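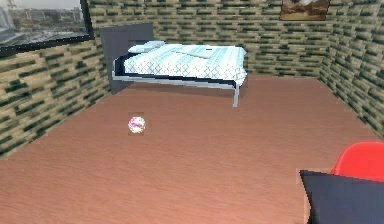 Home Course Notes Week 3 How Feeds Decide What You See

Week 3 notes - Feeds, follows and why your cousin's post vanished

Okay, so last time we ran out of time right when it was getting good. I promised I'd write up the rest, and I'm adding the reading questions at the bottom so you don't have to copy them off my terrible handwriting.

Let's start with the thing Hugo Nieto asked at the end of class: if I follow 400 accounts, why do I see the same handful every morning? Great question, and it's pretty much the whole week in one line.

1. The old way: newest first

Early social sites just stacked posts by time. You logged in, you saw the latest thing, you scrolled down until you hit something you'd already read, and you were done! Some of you are too young to remember being done. The trouble was that people who posted all day long (you know the type) filled everybody's page, and a friend who posted once a month got buried under lunch photos.

2. The ranked feed

A ranked feed gives each post a score and shows you the high ones first. Every company has its own recipe and they don't hand it out, but the usual ingredients are how often you tap on that person's stuff, what kind of post it is, how fresh it is, and how other people reacted to it early on. Please write down "early on" and underline it. A post that gets a few quick comments gets shown to more people, who leave more comments, and so on. We'll call this the snowball, and it's on the quiz.

For our practice site I'm using Briker, the pretend network you signed up for in the lab. In Briker the score is simple enough to do by hand: a comment is worth 3 points and a share is worth 2. A plain like gets you nothing (I was in a mood when I set it up). Try it with the posts in your own account and see if the order on your screen matches your math. If it doesn't, check whether you muted someone - Ignacio Barrios spent half the lab on that one.

3. Following is not the same as seeing

This is where people get annoyed, and I include myself. You press Follow and you figure you've placed an order. To the site, a follow is one hint in a big pile of hints. What you linger on counts too. I once stopped on a video about pressure washing driveways while I answered the door, and I got driveways for weeks. I don't even have a driveway!

Lucyna Ostrowski brought up a nice case from her bakery page on Sivport. She has over 2 years of loyal followers there, and her opening-hours posts reach hardly any of them, while a short clip of a collapsed cake went everywhere. Same page, same followers. Talk about this with your group before we meet, because I want to hear how you'd score those posts if you were running the place.

4. Things you can change yourself

Most networks have a "latest" or "following" view somewhere, often tucked behind the logo or a little arrow. Look for it at home. You can also mark favorites, mute words, hide a post, or clear your watch history. Hiding one post does less than you'd hope, so do it a few times before you give up on it.

Reading for next time

Lieselotte Rathjen's handout on comment sections, all of it. Corina Dumitrescu's piece on group chats is optional but it's short and I love it.

Think about these while you read:

Who gains when a feed has no bottom?
Would you pay for a newest-first feed? How much?
Pick one post you saw today from somebody you don't follow. What did you do earlier that might have put it there?

Bring your Briker scores on paper. The lab printer is still out, so print at the library or just write them by hand, I really don't mind which. Kitero accounts open in March for the group project, and I'll post the sign-up link on the course page before then.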